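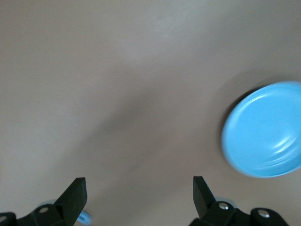
I have been making soup. So much soup! January does this to me every year, I come back from Christmas at my sister's with a bag of odds and ends from her fridge and a firm plan to spend nothing until payday, and by the second week there are tubs of orange liquid on every shelf of the freezer.

This year's batch is a bit different though, as I've joined a soup swap. It was Etenesh Belay's idea (she of the famous lemon cake, if you've been reading for a while) and there are five of us in it: me, Etenesh, Mahsa, Janaka and Cuiping. You make one big pot, you keep one portion and you hand over the other four, and then you go home with four soups you didn't have to cook. I cannot tell you how pleased I was carrying my bag back up the hill in Hirnalthorpe that first evening. It was sleeting and I did not care one bit.

My own contribution was leek and potato, which I know is a bit safe, but I wanted to start with something everyone would eat. I fried the leeks in far too much butter for the best part of an hour with the lid on, and I do think that's the whole trick. Last time I rushed it they went brown and squeaky and my other half picked them out one by one. Then potatoes, stock, a bay leaf, and a good splash of milk at the end. I used 215g of butter. Yes I weighed it. No I'm not sorry, it was split between five!

Mahsa Pakzad brought a thick barley one with loads of herbs and a squeeze of lime, and it was the best thing I've eaten since the summer. I had it for lunch, then I wanted it again for tea and it was gone, so I've been pestering her for the recipe. She says she doesn't have one, she just does it the way her mum does and tastes it as she goes along. I've asked if I can come and stand in her kitchen with a notebook. She hasn't said no yet.

Janaka's was lentil, and hot – properly hot, I had to go and find some yoghurt. He did put a warning on the lid but I'd stacked it upside down in the freezer and didn't see it till afterwards. And Cuiping Meng did a clear chicken broth with ginger, in two tubs, one for the broth and a little one for the spring onions so they'd stay crisp. I felt quite ashamed of my old ice cream containers.

Speaking of containers, that's been the only real headache. Everyone has a favourite tub they want back and they all look the same. Janaka wants us to number them, Etenesh thinks coloured tape, and I've got a drawer of lids at home that fit nothing at all, so I'm staying out of it.

The money side is nice too. I keep a little spending book (bad handwriting, don't ask) and my pot of soup came to 76p a portion, even with all that butter. I used to get one of those fancy cartons from the shop by the station on my way home and they've gone up again. I'd rather have Cuiping's.

Next time I'm doing parsnip, with apple if I can find any decent ones. My neighbour swears by a bit of curry powder in it and my dad says that's an outrage. Do tell me what you think in the comments, I'm honestly torn. Also does anyone know if you can freeze soup with cream in it already? I've read yes and I've read no, and I've got half a pot sitting in the fridge that needs using by tomorrow night.

Right, the washing machine's beeping. Back soon, with parsnips!

We use cookies to remember your settings and count visits. By carrying on reading you agree to this. Accept | Find out more

Recent posts
The great airing cupboard clear-out
Etenesh's lemon cake, finally written down
Three wet days by the sea
What I've been reading in the bath
My sourdough has died again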